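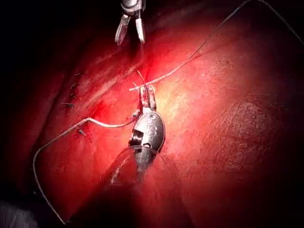

Needle driver, curved needle and thread, with the open grasper above.

I have sewn my own buttons on for most of my life and I still stab myself, so when Roya Ghaffari said I could come and talk to her about stitching people up, I brought a notebook and a bandaged thumb. She spotted the thumb before I had my coat off. "What did you do, hem something?" she said. I did! Curtains, in April. It's a long story.

Roya teaches suturing to surgical residents, and her office is the size of a closet, with a kettle on the windowsill and a shoebox full of old thread packets under the desk. We drank tea out of paper cups and I asked her every dumb question I had.

First one: why is the needle bent? "Because your wrist turns," she said, and showed me with a teaspoon. "You go in, you roll, you come out. If it were straight like yours, you'd have to push tissue around to make room for it, and tissue doesn't like being pushed around." She did the roll a few more times with the spoon, quite slowly, and then made me do it. I was terrible. My elbow kept wanting to join in.

Then we got onto grip. I had assumed you'd hold a needle with something smooth, but the little jaws on a driver have a square pattern cut into the ends, a bit like a tiny waffle iron. "A needle that spins is a nightmare," Roya said. "You want it to sit there and behave." The grasper is the gentler one of the pair, with slim jaws and rounded tips, and she talks about it the way my grandmother talked about her good left hand. "Everyone watches the needle. I watch the other hand. If the other hand is wandering off somewhere, I know we're going to have a long afternoon."

I asked what beginners get wrong and she put her cup down, so I knew I'd hit on something. "Thread," she said. "They forget they have a tail." New people cut it too long because they're scared of running out, and then it loops over everything and they end up tying a knot around a piece of their own suture. She makes her residents do 500 practice stitches on a foam pad before she'll talk to them about speed. One of them, Primo Colombo, kept a tally on the back of a cereal box and brought it in for her to sign - she signed it, and it's still taped up behind the door.

What about the light? Everything is so bright in the middle and then it drops off to almost black. "You get used to that," she said. "You bring your work to where you can see it. My mother did the same with her embroidery, she'd move her chair around the room all day following the window."

Roya learned from Masanobu Hattori, who apparently never raised his voice and never once said "good." The most she ever got out of him was "yes, next." She has been at it for 39 years now if you count the embroidery, and she does count it.

Before I left she asked to see how I thread a needle. I licked the end, the way I always have, and she laughed so hard she had to hold on to the desk. Then she found me a thimble in the shoebox and told me to go home and finish the curtains.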